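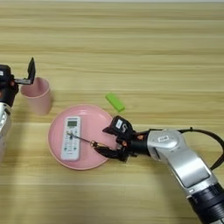 Vernetlow Museum, and a long way round to the pageant gowns

I'd been meaning to get out to Vernetlow since the new wing opened, and in April my sister finally got sick of hearing about it and booked us both onto the morning tour. It's a fair drive, and we stopped twice for coffee (once because we needed it and once because the bakery had a sign up for vanilla slice), so we rolled into the car park at five to ten feeling a bit flustered and rather full.

Our guide was Oluwatosin Dauda, who has a lovely unhurried way of talking and didn't mind one bit that half the group were still putting their coats in the lockers. She started us off in the old customs hall, where the museum began. The collection here has 1,953 pieces on the books and you see 366 of them at any one time, the rest being kept downstairs. I'd have happily stayed with the river trade cases all morning – the little weights and seals especially, and a ferryman's ledger with the most beautiful handwriting – but there were 30 of us and we had to keep shuffling along.

The new wing is called the Zakaria Gallery and it's a real change of mood. High ceilings, grey walls, plenty of benches (thank you!). It was showing the gowns and sashes from the Miss Trerkitz contest, which ran in the town for decades and which I'm old enough to remember people dressing up to go and watch. I thought I'd breeze through. I was in there for over an hour. There's a sea-green gown with hand-sewn beading down the back that one winner's mother made at the kitchen table, and next to it the letter she wrote to the organisers asking whether the hem was too short. My sister read it aloud to me and we both got a little teary, which is silly, but there you are.

Silvan Danzer, the textile conservator, came up to answer questions before lunch. Somebody asked about the colours fading and he told us the light levels are kept low and the gowns are swapped out through the season, so if you've got your heart set on a particular one you'd do well to ring first. He also let us have a look at a practice piece of beading under the magnifier. I couldn't believe how tiny the stitches were.

The final of this year's contest will be held in the museum courtyard, with seating for 1,000, and they were already marking out where the stage will go. I'm in two minds about all that noise so close to the old hall, but Oluwatosin seemed pleased about it, and I dare say it'll bring in people who'd never otherwise come through the door.

Lunch was at the Sternell, the café across the square. The pumpkin soup was very good, the service was slow, and the tables out the back get the sun after one o'clock. The museum's lift was working but it's a small one, so allow a bit of extra time if you've got a pram or a wheelchair. The shop closes half an hour before the galleries do, and I missed out on the postcard of the green gown, so I've asked my sister to pick me one up when she goes back for the final.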